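November, agreement study, notebook entry
Wurkside lab, started 9:40

Closest conjunct agreement, second batch of Portuguese items. Picking up where the last entry stopped, with the adjective after two coordinated nouns of different gender.

Went back through the item list before doing anything else. The frames are all of this type:

o muro e a casa antiga
o muro e a casa antigos

In the first one the adjective agrees with the nearer noun only, in the second with the whole coordination (masculine plural). The trouble with the first is that it has a reading where only the house is old, and people can accept it on that reading without telling us anything. The old instructions did not deal with this. I have put a context sentence in front of each item that makes both nouns old. It makes the items longer but I don't see another way.

Threw out 11 items. Most of them had an adjective ending in -e (grande, verde), no gender on it, so useless for the gender half. Two had a second noun that can go either way for some speakers. The rest just read badly with the context sentence added. Replacements still to be written.

Corpus side. Ran the noun-and-noun-adjective query on the Figueiredo texts again, this time on the version tagged with Talex. The cap is set at 2000 hits and it reached the cap, so whatever we say about proportions from this run is provisional. A lot of it is junk:
-- proper names tagged as common nouns
-- participles tagged as adjectives when they belong to a passive further along
-- lists of more than two nouns, where the query only catches the last pair

The third kind is easy to exclude in the query. The participles are harder. For the old run they were removed by hand and I think we have to do it that way again. The note in the shared folder says participles were "kept if adjectival", with no test given. We need to write down a test. Suggest: keep if it takes muito in front and there is no por phrase. Will try it on a small set first and see how often I disagree with myself.

Prenominal cases (antiga casa e muro) are in a separate file. The closest noun wins there almost every time in what I have read so far, as the grammars say it should. Not pursuing it in this batch, but I would like them as fillers.

14:15. Loaded the revised items into Emow. It still breaks on the tilde if the file is saved from the spreadsheet directly. Export as plain text, check that the encoding is UTF-8, then load. I lost most of an hour to this and it was already in the notes from spring, so it now goes on the first page of the binder too.

Scale stays at 9 points. There was talk of dropping to fewer, but then the first batch could not be compared with this one.

Open points:
-- singular verb or plural verb after the subject coordinations? At the moment it varies across items and it should not
-- whether to split the list by animacy. All nouns are inanimate except 2, swap those out
-- order of nouns: masculine first in more than half the items, needs balancing before anyone sees the list
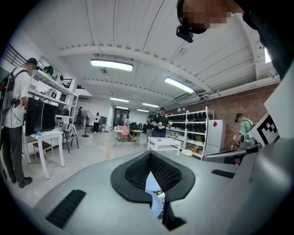
The noun order comes first tomorrow, then the replacement items, and the participle test after that if there is time.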